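March, bench 2, 4:10 p.m.

Continuing with the donated towers for the Kimden order. Nazma has logged the first batch under ticket 2477, and I'm on CPU swaps and cleanup. Drives are already pulled and in the tray with Soledad's initials on it. Wipes spare, paste low — one tube left after today.

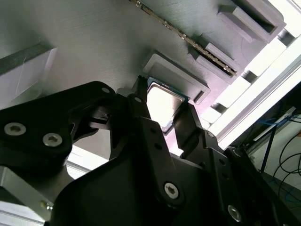
Thermal paste comes off before a chip goes back anywhere near a board. I've been using 90-something alcohol and the lint-free squares from Peltport; the cheap ones shed. Hold the chip by its sides, as here, with the silver heat spreader left clear and the green edge of the substrate showing. Line it up with the socket and let it drop in under its own weight. If it doesn't sit flat, lift it out and look again. No pushing.

Cooler screws: cross pattern, a couple of turns each. Sabina found one stripped standoff last time, so check before loading.

Power supplies stay in their cases for now. Dell units get matched to Dell boards — don't mix them into the general shelf, the connectors caught us out before. 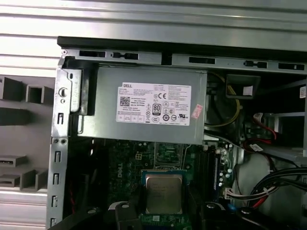

Do we open a supply that fails the tester? Never, it goes in the red bin whole and Nilmini books the pickup.

Left to do: dust out the lower vents, new coin cells, memory test overnight at 65 percent fan. Madix shelf needs relabeling.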